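Workshop notebook > Play props > Bench notes

Search this notebook Go All entries This month

Wednesday, October 5, 2005

Play grocer's set for Brembridge, second day on it. Really pleased with how this is coming together! Yesterday I was fretting over the colours and today they look like something I'd want to play with myself.

The basket is the big win. I had been all for the Kimetard crate (still under the bench if anyone wants it) but the wicker has so much more life to it, and the braided rim is thick enough for small hands to get a proper hold of. I ran a stocking over the whole rim looking for snags and found one, on the underside, which I trimmed and singed. Please do the same on the next one, and do the inside of the weave too, it's easy to skip.

Veg: the carrot is the star. The leafy top stands up so well that you spot it before anything else. I tugged the greens hard, 60 pulls, no movement at all. The potato is plain next to it but I love it, it sits in the hand like a real one. Green chilli is the newest and I'm still not sure the shine is right against the duller potato. Marius Dumitrescu likes it shiny and says a real chilli is shiny, fair enough, it stays.

Plate and tray next. The plate is bigger than the tray is wide, so it hangs over if you set it down at the narrow end. I was going to swap it for the smaller Prerkitz one, then had a go at carrying the pair across the room and it was fine as long as the plate was in the middle. Leaving it for now. The pale blue is lovely with the green chilli on it.

Laid out on the grey top this morning, basket to the left: 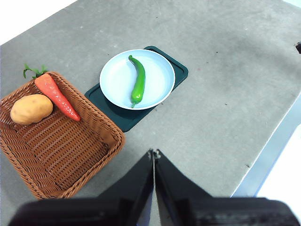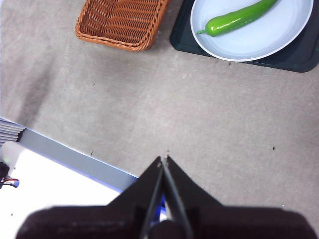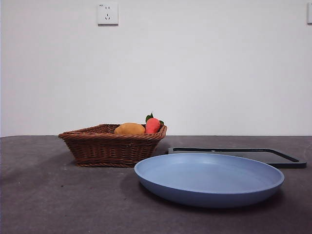
What I want out of the layout is a reason to move things from one place to another. Basket is the shop, plate is dinner, tray is how dinner gets carried. Tried it on Filip's two at lunch and they got it with no explaining, then spent 15 minutes charging each other for the potato. Brilliant. The younger one wanted a lid on the basket, which I hadn't thought of. Could be a cloth? A square of gingham with a hem would do it and would wash.

Weights: whole set in its carton comes to 1,058 g with the paper packing, lighter than the May version even with the bigger plate. So the cheaper postage band is still possible if the cloth goes in and nothing else does.

Things to sort

- second coat on the spare chillies, thin this time, the first lot went tacky at the stem
- potato eyes: keep them few and small. The batch with lots looked diseased
- ask Brembridge if they want the tray in the same dark green or something brighter. I'd stick with the green
- 17 baskets on order, check each rim before signing for them
- the tag on the carrot sheet still says "parsnip", my fault

Marius has the key to the paint cupboard till Friday. Must remember to get the fine brushes back off him as well, the good ones, and try the gingham tomorrow if there's any left on the roll.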